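Bovusar para equipos pequeños: mi opinión después de un trimestre

30/3/23

Llevaba tiempo buscando algo para ordenar las reuniones semanales con mi equipo (somos 12 y cada uno apunta sus cosas donde le da la gana), y una clienta de Sendby me habló de Bovusar. Es un cuaderno de gestión con fichas: 200 páginas, 80 tarjetas de preguntas para las reuniones individuales y acceso a una plantilla en línea que, ya os aviso, es lo más flojo del conjunto.

Lo que me ha encantado son las tarjetas. Sacas una antes de sentarte con alguien y te ahorras el clásico «¿qué tal todo?», que siempre acaba en «bien, bien» y a otra cosa. La de «¿qué tarea le pasarías hoy mismo a otra persona?» me dio una conversación de casi una hora, ¡y de ahí salió un cambio de turnos que llevábamos meses aplazando! Otras son más sosas, de manual de recursos humanos de toda la vida, y esas las he ido dejando al fondo de la caja.

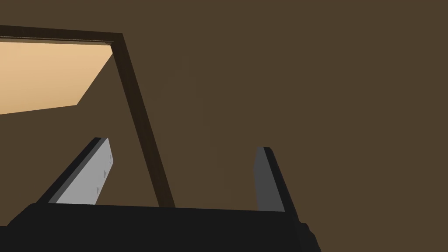
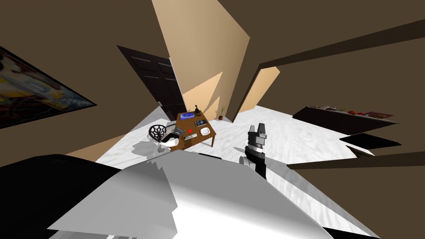
Imágenes generadas por ordenador.

El cuaderno en sí está bien pensado, aunque le sobra teoría. Las primeras páginas repiten lo mismo que ya contaba Cheon, el curso que hice en Cletholm: delegar, escuchar, poner plazos claros. Yo me las salté. A partir de ahí cada semana ocupa una doble página, con un hueco para objetivos y otro para lo que se ha quedado colgado, y ese segundo hueco me ha venido de maravilla los lunes, cuando no me acuerdo ni de lo que prometí el viernes.

Pegas: el papel es fino y la pluma traspasa, así que toca bolígrafo. Y la plantilla en línea solo admite 5 usuarios en la versión básica, con lo cual a mí no me sirve para nada. Escribí para preguntar y me contestaron enseguida, muy amables, que la ampliación llegará en julio. Ya veremos.

¿Lo volvería a comprar? Sí, por las tarjetas. Si ya tenéis un sistema que os funciona, mirad primero si venden la caja suelta, porque con eso y una libreta cualquiera vais más que servidos.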